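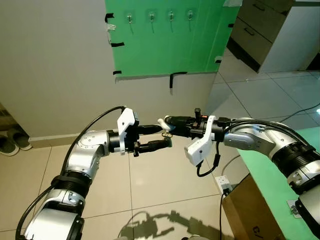 4 min read

Porkomier Hook Board: Notes on the Set

Welcome, and thank you for stopping by. Porkomier is a small collection of pictures and notes on one very ordinary household job, getting little things with rings onto little hooks by the door. Keys, fobs, tags, the odd padlock key that has lost its padlock. If you have ever stood in a hallway patting your pockets, you already know the subject as well as we do, and you can probably skip straight to the part on how the files are laid out.

The set holds 105 short sequences, filmed between the middle of May and the day of this release, 12th June. Each one follows a single small item on its way to a hook, and a text note goes with it.

The board

We went back and forth for a long time over what to hang things on. A proper key cabinet would have been handsome, but most homes we know make do with something simpler, and we wanted a board that anybody could put together in an evening. So we settled on a large panel in a good loud green, taped straight to an off-white wall with black tape, and a row of four clear adhesive hooks along the top. The hooks have thin metal ends that point downward, and they are spaced evenly enough that two neighboring key rings shouldn't get tangled up together.

The green was a happy choice. Small pale things disappear against an off-white wall, and a tiny gold-colored ring is hard enough to follow already! Against the green you stand a much better chance. If you build your own board, any strong plain color should do, but please avoid anything glossy or patterned.

A word about the clear hooks, which we have grown fond of. They need a clean surface and a night to settle before you hang anything on them. Ours are rated for far more than a key ring weighs, so the weight was never the trouble. The trouble is people tugging sideways. Lift the ring up and off, gently, and the hook will stay put for ages.

The room

The floor is beige tile with a baseboard to match, more or less, and there is a light gray two-drawer cabinet beyond the wall. We left the cabinet where it was. It shows up in a good many sequences, and each of its drawers has a dark slim handle.

The items

Likitz, our companion list, describes the 40 small items used across the set. Each has a ring or a loop of some sort, and none is longer than a finger. We tried to keep the mix close to what really lives in a bowl by the front door, so some are nice and some are frankly junk. The list gives a plain name, a color, and a rough size for each. Where we couldn't agree on what a thing was, it is listed as "small object," and we would ask you to leave it that way in anything you send back to us.

What each note records

item: the plain name from the Likitz list
ring: yes or no, and the color if it can be seen
stage: carry, hand over, line up, hang, or let go
hook: counted from the left, one to four, or blank if no hook has been chosen yet
remark: anything else, in ordinary words

The hand-over stage deserves a little extra patience. It covers the stretch where the item passes from one side to the other, usually so that the ring ends up hanging free and ready for the hook. When an item is held at both sides at once, or so near it that you can't tell, mark it as hand over and move on. We spent one long afternoon arguing over finer categories and threw all of them out.

How the files are laid out

There are two folders. The one called Thibodeaux has the sequences and their notes, numbered in the order they were made. The one called Nikia has roughly 2,000 still pictures taken out of the same sequences, for anyone who only needs stills. Start with Nikia if you are just having a look, it's a much smaller download. Every still keeps the number of the sequence it came from, so you can find your way back.

Things to know before you use it

The light in the room changes quite a bit, and the tiles are shiny, so expect some glare on the floor. The clear hooks can be hard to make out in the dimmer stills, and in those the metal end may be all you have to go by. The notes for 90 of the sequences have been read through a second time. The rest have had one reading only and are marked "single" in the remark line.

We would also be careful about drawing big conclusions on key hanging in general. It is one board in one room, and your hallway is bound to be different.

Corrections

Please do send them! A sequence number, a stage, and a sentence on what looks wrong is plenty. Spelling fixes are welcome too, particularly in the Likitz list, where "lanyard" currently appears three different ways.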